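3.2. La mesa como punto de partida

Última actualización: diciembre

Confieso que cuando Bríd Scanlon y yo empezamos a pensar en este estudio, la mesa nos daba exactamente igual. Queríamos hablar de cómo la gente ordena sus cosas al llegar a casa, de las llaves, de las cartas sin abrir, del bolso que se queda tres días en el mismo sitio... ¡y la mesa era solo lo de abajo! Pero revisando los cuadernos de Durneo (2.300 entradas, escritas a mano y con letra a veces imposible) vimos que los participantes hablaban de la superficie muchísimo más de lo que esperábamos. Que si brilla, que si tiene esquina, que si «pide» un mantel.

Así que nos pusimos a comparar. Natalina Melis clasificó 1.050 de esas entradas según el tipo de mueble mencionado, y yo me quedé con las que hablaban de mesas despejadas, que son mis favoritas (lo digo sin ningún pudor metodológico). Una participante escribía que no soportaba ver su mesa limpia más de una tarde; otra, que la dejaba limpia antes de acostarse y no permitía que nadie apoyara ni un vaso hasta el desayuno. Entre esos dos extremos cabe casi todo lo que contamos en el apartado 4.

Para las sesiones de colocación buscábamos una superficie sin pistas: clara, mate, sin dibujo, y lo bastante amplia para que cada cual decidiera dónde empieza el centro y dónde el borde. Deirdre Breathnach insistió mucho en la forma cuadrada, y tenía razón, porque una mesa alargada ya te sugiere una cabecera y un lado de paso. También discutimos un buen rato sobre la pared (ella la quería lisa, yo con algún cuadro) y ganó ella. El tablero de la figura 3 responde bastante bien a esa idea, con su tono beige pálido y ese canto marrón fino que marca el límite sin llamar la atención.
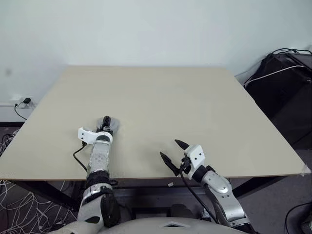
Figura 3. Mesa cuadrada de superficie mate, junto a una pared lisa de color gris claro.

Lo del canto parece una tontería, pero a mí me sigue intrigando. En los cuadernos, el borde sale como una zona casi prohibida: lo frágil va hacia dentro y lo que molesta se va empujando hacia fuera, poco a poco. Rónán Moriarty propone llamarlo «margen de tolerancia», y con ese nombre lo retomamos en el apartado siguiente, al comparar las entradas de Durneo con las de Akolgo.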